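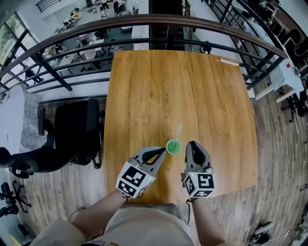 Anhang 1: Becher mit Strohhalm zwischen den beiden Greifern, Tisch am Geländer

Ticket: Becher greifen / Getränk servieren
Status: offen, wartet auf Rückmeldung
Projekt: Nendarness
Gemeldet von: Pavithra Sastry

Problem: Gläser und Tassen räumt der Arm inzwischen ab, volle Plastikbecher nicht. Drückt zu fest, Becher wird oval, Inhalt schwappt. Oder zu locker, dann rutscht er weg. Von Hand mit den gleichen Fingern kein Thema.

Bisher probiert:
- Schließkraft runter auf 300. Hält leer, voll nicht.
- Schließkraft 1000. Becher eingedrückt.
- Beidhändig mit 14 neuen Handaufnahmen nachtrainiert. Besser, aber Strohhalm wird manchmal als Becherrand genommen
- Polster getauscht, kein Unterschied

Kommentar Tarmo Zariņš, 10:40
Klarer Becher ist halt fies, Tiefenbild sieht da fast nichts. Nehmt ihr grüne Limo wegen Kontrast? Mit Wasser bitte auch testen. Und Log ab Schritt 1380 schicken, da geht die Kraft hoch.

Kommentar P. Sastry, 11:15
Log kommt nach dem Mitagessen. Wasser noch nicht getestet. Bostier will wissen ob das für die Teeküche taugt: Abräumen ja, Servieren momentan nein. Hab ich so weitergegeben.

Nächster Schritt: Kraft langsam hochfahren statt fester Wert, erst ohne Strohhalm. Tarmo schaut sich den Log an.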